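4.2 Batch sorting and label agreement in the Flandov calming chew line

Follows on from the dosing section. Numbers here are per chew unless we say otherwise.

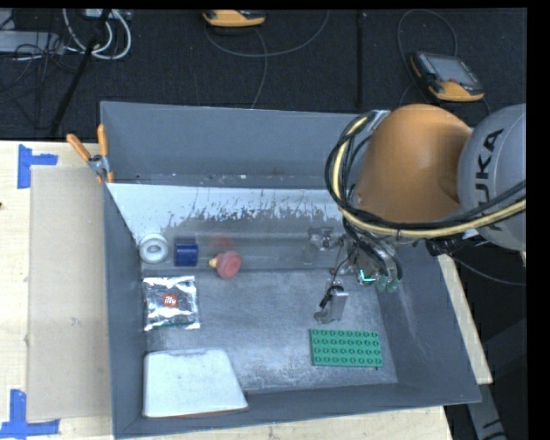 Figure 3. Bin handling with a KUKA arm.

Kinnunen's objection, put to us in writing before we had finished the tables, was that a label saying 2 mg of CBD means very little to an owner if the chew next to it in the same tub has twice as much, and that any paper on hemp for dogs which only gives a mean per tub has skipped the part that matters. Tapio Kinnunen also asked why we had left cats out. Fair on both counts. The first we try to answer below, the second we can't — the cat products we could buy were oils, not chews, and need a different extraction.

Sampling. Chews from three makers: Flandov, Finik and Cuypers. All bought over the counter or by post at the Aston site, none supplied by the makers. Total of 1,063 chews after removing broken ones and those with a torn inner seal. Tubs kept sealed in a dark cupboard until the day of testing. We did not control for time spent in the shop or the post, and hemp extract does degrade with light and warmth, so some of the spread we report may belong to storage and not to manufacture. No way to split the two with the present data.

Each chew was weighed, cut, ground and extracted whole. An earlier version of the method used half a chew and doubled the result. We dropped this in May when it became clear that the extract was not spread evenly even inside a single chew, especially in the softer peanut butter types. Readings made under the old method are not included anywhere in this section.

Agreement with label. We call a chew "in range" if the measured CBD falls within 80 to 120 per cent of what the tub claims. This is a loose band and we chose it partly becuase a tighter one left too few chews in range for one maker to say anything useful. Flandov did best, with most tubs in range throughout and the poor chews bunched in a small number of tubs. Finik was more mixed. Mean close to label, spread wide. Cuypers ran low nearly everywhere, though evenly low, so an owner would at least be giving much the same dose each evening.

The Finik result is the one that bears on Kinnunen's point. Taken per tub it looks fine. Taken per chew it does not, and for a small terrier the gap between a weak chew and a strong one could be the whole of the intended dose. For a large dog it matters less. We had no access to the factory and can only guess at the cause — poor mixing of a thick oil into a cold dough would do it, so would topping up a batch late.

Tub claims. A side problem. Several tubs give one large number on the front (500 mg, say) with no statement of whether this is CBD or total hemp extract, and the chew count in smaller print elsewhere. Owners have to divide one by the other. Where the wording was unclear we took the front number as CBD, the reading most owners would make. Taking it as total extract instead would move Cuypers into range and leave the other two with more than they claim. We report both readings in the appendix and would ask readers not to quote one without the other.

THC. Looked for in all chews. Traces only, below the level at which our method gives a number we would trust, so no figures given. Dogs are more sensitive to THC than people are and we do not want the lack of a number to be read as a clean bill of health. A lab with a more senstive method should repeat this part.

Limits. Three makers is not a market. No animals were dosed, so nothing here says whether the chews calm a dog, ease a stiff hip or do anything else printed on a tub. Flavour was recorded but not balanced across makers, and peanut butter is over-represented for Finik, which may account for part of its spread. A comparison within one flavour is given in 4.3.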